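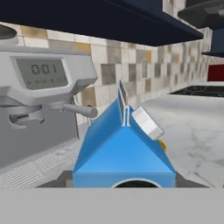 Section 4: Setting Up a Season in Drokero Scorebook

Welcome to the part most coaches look forward to! Your account is ready, your club is registered, and now you can build the season your players will be talking about all summer. Pour yourself some coffee, because the first roster always takes a little longer than you'd like (the second one goes much faster, we promise).

Before you begin, have your league schedule and your player list close by. Sestcombe league clubs can use the spring sheet they receive in February.

1. Open the Teams page and choose New Season. Type the name just as you want it to show on printed box scores.

2. Enter the number of games. The standard setting is 48, and you can go as high as 50 if your league plays make-up dates.

3. Add your players one at a time, with last name, first name, jersey number and main position. For switch-hitters, pick Both under Bats.

Note: Two players may share a last name, but they can't share a jersey number. If Barrios, Nuria and Barrios, T. are both on your roster, the box score prints the first initial for each.

4. Set your pitching limits. Youth clubs should go by their own league's rule book here, and please do read it again even if you know last year's by heart.

5. Choose your home field from the list. If you play at Yensuk Park or Alten Field, pick the diamond as well as the park, so visiting families don't end up cheering at the wrong game.

6. Press Save Season and wait for the green check mark. A large roster can take around 2 minutes.

Caution: Don't close the page before the check mark shows. Players you've just typed in may be lost, and you'll have to enter them again.

Caution: Changing the number of innings after your first game clears every pitcher's earned run average for the season. Print a copy of your stats first.

If you share scoring duties, go to Helpers and add the other person's email address. Aurelio Prieto wrote the chapter on live scoring, and new helpers should read it before their first game. It starts in Section 5.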